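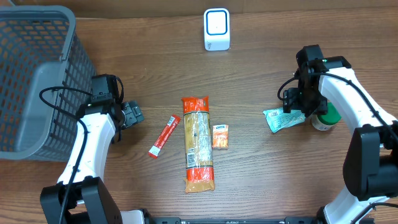

Teewagen der Polizei Rindton

Der Teewagen der Polizei Rindton (englisch Rindton Police Tea Van, im Volksmund auch „Blue Kettle“) ist ein umgebauter Lieferwagen, mit dem die Polizeidienststelle der Stadt Rindton kostenlose Heißgetränke an Anwohner ausgibt. Das Fahrzeug gehört nicht der Polizei selbst, sondern dem Förderverein Strickland, der auch die laufenden Kosten bezahlt. Es wird vor allem in den Stadtteilen Punaneck und Gidbridge eingesetzt.

Vorgeschichte

Im Stadtteil Punaneck wurde die örtliche Polizeiwache im Zuge einer Sparmaßnahme geschlossen. Die Bewohner mussten danach für jede Anzeige und für jede Auskunft in die Hauptwache im Zentrum fahren. In den Bürgerversammlungen wurde mehrmals beklagt, dass man die Beamten nur noch im vorbeifahrenden Streifenwagen sieht. Die Polizei versuchte es zunächst mit einer Sprechstunde in der Bücherei von Punaneck. Sie fand am Vormittag statt, wenn viele Berufstätige nicht kommen konnten, und wurde nach einem Winter wieder eingestellt.

Die Idee eines fahrenden Teestandes stammt von der Polizeibeamtin Verna Lyons, die damals für die Kontakte zu den Stadtteilen zuständig war. Sie hatte bei einem nächtlichen Wasserrohrbruch in Gidbridge beobachtet, dass die evakuierten Bewohner am Teestand der Feuerwehr lange mit den Beamten sprachen, auch über Themen, die mit dem Rohrbruch nichts zu tun hatten. Ihr erster Antrag auf ein eigenes Fahrzeug wurde von der Dienststelle abgelehnt, weil im Haushalt dafür kein Titel vorgesehen war.

Anschaffung und Umbau

Der Förderverein Strickland, der bis dahin hauptsächlich Fahrradkurse für Schulkinder finanziert hatte, übernahm schließlich den Kauf. Erworben wurde ein gebrauchter Lieferwagen einer Wäscherei. Der Umbau dauerte fünf Monate und damit länger als geplant. Grund der Verzögerung war die elektrische Anlage, die für den gleichzeitigen Betrieb von zwei Wasserkochern zu schwach war und vollständig erneuert werden musste.

Auf der rechten Seite erhielt der Wagen eine Ausgabeklappe, die im geöffneten Zustand als Regendach dient. Die Lackierung ist dunkelblau mit einem hellen Streifen. Auf Blaulicht und Sirene wurde verzichtet, sodass der Wagen rechtlich nicht als Einsatzfahrzeug gilt und auch von zivilen Mitarbeitern gefahren werden darf.

Betrieb

Der Wagen steht abwechselnd am Marktplatz von Punaneck und am Busbahnhof in Gidbridge, in der Regel von 16 Uhr bis 19 Uhr. Die Besatzung besteht aus zwei Personen, von denen mindestens eine im Polizeidienst sein muss. Ausgeschenkt werden schwarzer Tee, Früchtetee und Kakao. Kaffee gehört nicht zum Angebot; dies war eine Bedingung der beiden Cafés am Marktplatz, die sonst ihre Zustimmung zum Standplatz nicht gegeben hätten. Im August ruht der Betrieb. An einem gut besuchten Nachmittag werden ungefähr 200 Becher ausgegeben.

Anzeigen können am Wagen nicht aufgenommen werden. Die Beamten geben jedoch Auskunft, verteilen Formulare und vereinbaren Termine in der Hauptwache. Auf Wunsch können Besucher dort auch ihr Fahrrad registrieren lassen, was nach Angaben der Dienststelle der häufigste Anlass für ein längeres Gespräch ist.

Rezeption

Die Aufnahme in der Bevölkerung war überwiegend freundlich. In der Lokalpresse erschienen mehrere Leserbriefe, in welchen vor allem ältere Bewohner den Wagen lobten. Kritik kam von der Stadträtin Mehrangiz Ghaffari. Sie bezeichnete den Teewagen im Stadtrat als „eine nette Geste auf Rädern“ und forderte stattdessen die Wiedereröffnung der Wache in Punaneck. Ihr Antrag fand keine Mehrheit. Auf ihren Vorschlag geht allerdings zurück, dass die Standzeiten seitdem auch in den Bussen der Stadt ausgehängt werden.

Umstritten war zeitweise auch die Rolle des Fördervereins. Einige Stadträte hielten es für bedenklich, dass ein privater Verein ein Fahrzeug bezahlt, in dem Beamte während der Dienstzeit arbeiten. Der Verein veröffentlicht seither jährlich eine Liste seiner größeren Spender. Die Personalkosten trägt weiterhin die Polizei.

Name

Die Bezeichnung „Blue Kettle“ ist nicht offiziell. Sie geht auf einen Malwettbewerb an der Grundschule in Gidbridge zurück, bei dem ein Kind den Wagen als blauen Teekessel mit Rädern zeichnete. Die Zeichnung wurde später als Aufkleber an der Hecktür angebracht.

Siehe auch

Bürgernahe Polizeiarbeit
Förderverein Strickland
Punaneck (Stadtteil)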